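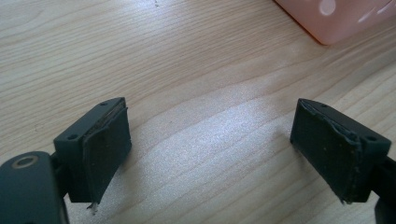 浅色的木桌面,平时该怎么打理?

拧干的软布顺着木纹擦,再用干布收一遍,杯子底下记得垫东西。

说这话的是玛丽莎·比安基尼(Marisa Bianchini),在一条叫Pacheco的小街上替人整理屋子,一做就是32年。八月里我去找她聊天,原本想请教怎么叠衣服,结果茶还没凉,她已经从桌子讲到袜子,又从袜子讲回桌子,我只管低头记,记得手都酸了。

“我最早是跟着阿松塔·加蒂(Assunta Gatti)学的,”她说,“她家有一张大桌子,什么活都在上面干,揉面、裁布、给孩子补裤子。她有个规矩,开工之前桌面要先清出来,一样东西都不许留。我那时候年轻,嫌她啰嗦,现在我自己比她还啰嗦呢!”

她喜欢木纹看得见的桌子,不爱铺桌布。光照上来发白的时候,她会歪着头换个角度看,说这样哪里有水印、哪里有划痕,一眼就找得着。
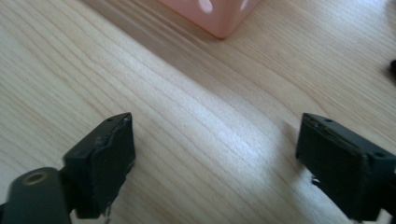
浅色桌面,木纹斜着走,中间有一片反光。

说到袜子,她的兴致更高了。我问她是不是要一双一双卷成球,她连连摆手,说卷球会把袜口撑松,她家老老小小的袜子都是平放,同色的挨着搁,早上伸手就能拿。“雷莫(Remo)老笑我,说袜子又不是客人,用不着给它们排座位。可他每回找袜子,还不是到我排好的地方去找?”

篮子她偏爱带孔的,透气,脏了拿水一冲就好,带提手的更方便,从阳台端到屋里不费劲。至于装多少,她主张别塞满,留出一块地方给后来的。“晾衣绳上总还有没收的嘛,你说是不是?”

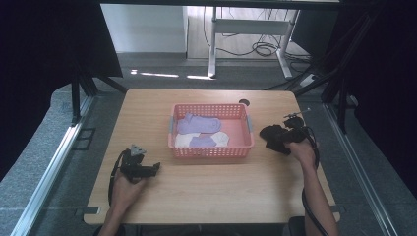

粉色带孔塑料篮里的袜子,淡紫色和白色,右边还空着。

临走时我问她,有没有哪样东西是她一直整理不好的。她想了好一会儿,说是抽屉里的旧纽扣,分过4次,每次分着分着就坐下来看纽扣了,看到天黑,又一把全倒回去。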